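April 26, 2026

Sunday and I went in anyway. Only meant to stay till lunch, ha.

Gripper comparison, day two. Old fingers in the morning, the Bronine ones after. Same job both times, pick up cloth, fold once, put down. Did 80 folds on the old set and 74 on the Bronine before my wrists gave up. Wanted 80 on each, will do the missing six tomorrow first thing, if I remember which bin the fingers went in.

Quick impressions before I forget. Old ones close harder, good on thick seams, but they pinch two layers when I want one. Bronine much better at peeling a single layer off the table. Worse at letting go. Fabric sort of hangs on the tip and I end up shaking my hand like an idiot. Annelies thinks it's the pad material, I think it's the angle. She has a bet on it, loser buys coffee at Prustarden, where it is not cheap. 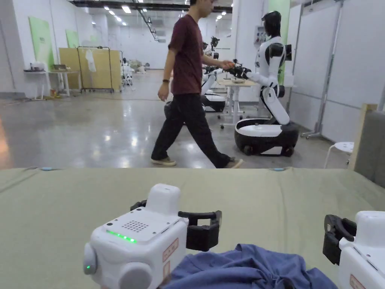

Jamisholm wants a number by Wednesday and I don't have a number, I have opinions. Success rate is close to the same for both. Time per fold is where they split, but I was faster in the afternoon partly from practise so is that even fair? Should have switched back and forth every ten. Wrote that on the whiteboard in big letters. Annelies wrote "I said so on Friday" underneath. She did.

Other thing, the left one drifts. Closed fully and the log says 60. Zero it, fine for a while, then drifts again. Right one is solid. Swapped the cables and it stayed with the left, so not the cable. Emailed Katiyar about it, asked if the new controller firmware touches the encoder at all. Probably no answer till they're back in the office.

Then if the Bronine set wins we need over 200 more folds on it in May, plus towels, plus that awful slippery lining stuff. Not looking forward to teh lining.

Shoulders hurt. Holding both arms out at table height for hours is a workout, should put a lower table on the list. Or a taller stool. Also need: tape, AA batteries, the small hex key that walked off again.

Forgot to call Mom. Eight thirty, still time. Leftover soup then bed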